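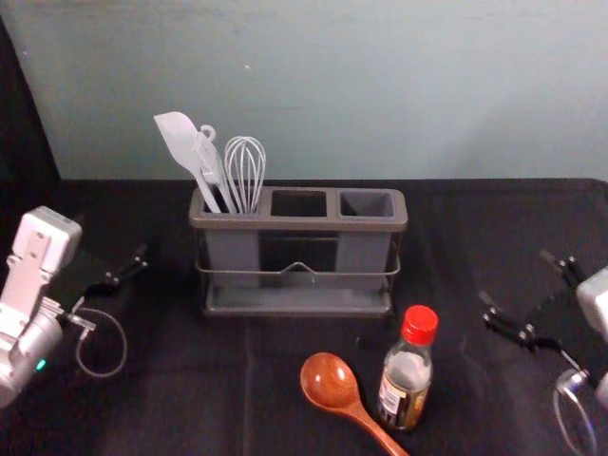
Do you need to replace your kitchen utensils every six months?
Only if they're cracked, sticky or melted, and a date on the calendar can't tell you that.

I ask because the "swap your utensils twice a year" advice is all over my feed again this August. Went looking for where it comes from. Most of the posts link back to a page on Govaneo's site. Govaneo sells utensils.

The page mentions a survey of 300 home cooks. Asked what, exactly? Doesn't say. Picked how? Doesn't say that either.

It also says an old spatula holds "up to 900 times" more germs. More than what? A new spatula? A doorknob? "Up to" is doing a lot of work there.

My silicone spatula has been through years of eggs and pancakes. The edge is smooth, it doesn't smell, it goes through the dishwasher. I can't see what a new one would do better.

Wood is a bit different, I'll give them that. A spoon with a deep split is hard to get clean and I'd toss it. A spoon that's just gone dark is a spoon that's been used.

Kipchumba Mollel replied that Jonmont runs a subscription for this now - a fresh set in the mail twice a year. Of course they do.

If somebody has an actual study, send it and I'll read it. A link to a store with a discount code at the bottom doesn't count. I've had two of those already.

Anyway, check yours for cracks when you wash them. Going to make dinner.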